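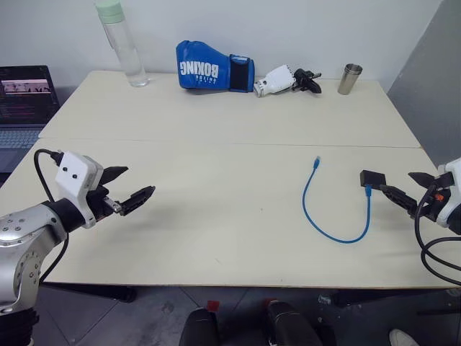
*A short blue patch cable on a cream-colored table, with a plug at each end and a black connector block close to one of them.*

A **patch cable** (also called a patch cord or patch lead) is a short length of network cable with a plug already fitted at both ends, used to join one piece of equipment to another nearby. It is the humble cousin of the long cable that runs through walls and ceilings, and most homes with a router have at least one of them, very often in a drawer.

## Construction

Inside the outer jacket are eight thin copper wires, twisted together in four pairs. The twisting helps keep signals in one pair from disturbing those in the next. Patch cables generally use stranded wire, in which each conductor is made up of many fine threads, and this lets them bend around desk legs and shelf corners more happily than the stiffer solid wire meant for walls.

The plug at each end is commonly called an RJ45. It is a small, usually clear or tinted piece of plastic with eight metal contacts and a springy tab — the part that clicks, and sadly also the part that snaps off. Many cables have a soft boot over the tab to protect it.

## Color

Jackets come in nearly every color, with blue and gray among the most familiar. Color has no effect on how the cable works, though offices often settle on a scheme of their own. Kendra Marchand's handbook *The Tidy Rack*, published by Drirton, describes a school network with 178 patch cables, of which 169 were blue, and recommends labels at both ends for anyone in the same position.

## Joining and storage

Two patch cables can be linked with a coupler, a small block with a socket on either side. A single longer cable is generally preferred where one is to hand, as every extra joint is one more place for a poor contact.

For storage, a patch cable is best kept in a wide, easy loop — tight bends can disturb the pairs inside — and held with a soft fabric tie.

## See also

- Coupler
- Patch panel
- Twisted pair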